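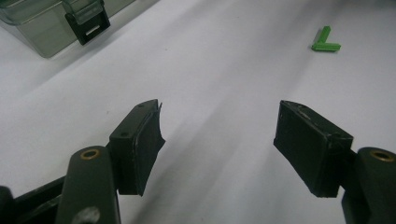
Green L-shaped piece on the white tabletop, with the translucent storage box at the upper left.

Wasus: a small-parts tidying list

README, last touched in August

Hi! Wasus is the list I made while sorting out years of little loose pieces: game pieces, puzzle bits, spacers, clips, the feet off things, plus a whole lot of flat shapes I can't put a name to. It's one table, one row per piece, and it tells you what the piece looks like and which storage box it went into. I started it for myself and then Canan Öztürkmen asked if she could use it for her own craft room, so now it has a README.

What's in it

The list has 921 rows. Those rows cover 63 shape names, and yes, some of the names are silly (I was up late and "sad trombone" stayed in). The files are:

pieces.csv, the main list
shapes.csv, shape names with a line of explanation for each
boxes.csv, the boxes and which shelf they live on
notes.txt, everything I couldn't fit anywhere else

Columns in pieces.csv

id: a running number, with gaps where I deleted duplicates
shape: must match a name in shapes.csv
color: plain color words only, so green, not sage or moss
size: small, medium or large
box: the box label
lies_flat: yes or no
remark: free text, mostly blank

About the size column: small means it fits under a bottle cap, medium fits under a coffee mug, and large is anything bigger that still goes in a box. I did try measuring everything with a ruler and gave up before lunch.

How I sort

I work on a white tabletop because small dark things vanish on my wood one. I put a box at the back, tip out a handful at the front and go piece by piece. Anything that is clearly part of a set goes in with its set first. Then I do the shapes. L-shaped pieces get the name "ell" no matter which way round they're lying, which matters more than you'd think, since I had "ell" and "jay" as two separate shapes for weeks and Ozan Dağdelen was the one who pointed out that half of my jays were ells turned around. I've merged them now. If you have an old copy with "jay" in it, change every one to "ell" and you're good.

Translucent boxes are my favorite for this! You get a rough idea of what's inside without taking the lid off, and for me that beats any label. I still label them, though.

Known problems

Color is whatever I called it in the light I had. Greens and blues near the border could go either way, and I have a feeling I was stricter about green in the first 500 rows than in the rest.

The lies_flat column was Erdal Dağdelen's idea (he stores his in shallow trays) and I added it partway through. Blank means I never went back to check. It doesn't mean no.

Box labels changed once. The ones starting with Y are from the old shelf, which we called Yurt, and they all moved over to the Cundska shelf. boxes.csv has both labels side by side.

Some rows say "twin?" in the remark. Those are pieces that might match another one in a different box, and I haven't pulled both out to compare.

Using it and adding to it

Take it, copy it, rename my shapes if they annoy you. If you want to add your own pieces, start your ids at 2,000 so they don't bump into mine, and please add new shapes to shapes.csv before you use them. Orvokki Pitkänen looks after the shape names these days and she'll merge yours in when she has a free evening.

Still to do: the button tin, and the bag from the hall closet that I keep moving from chair to chair.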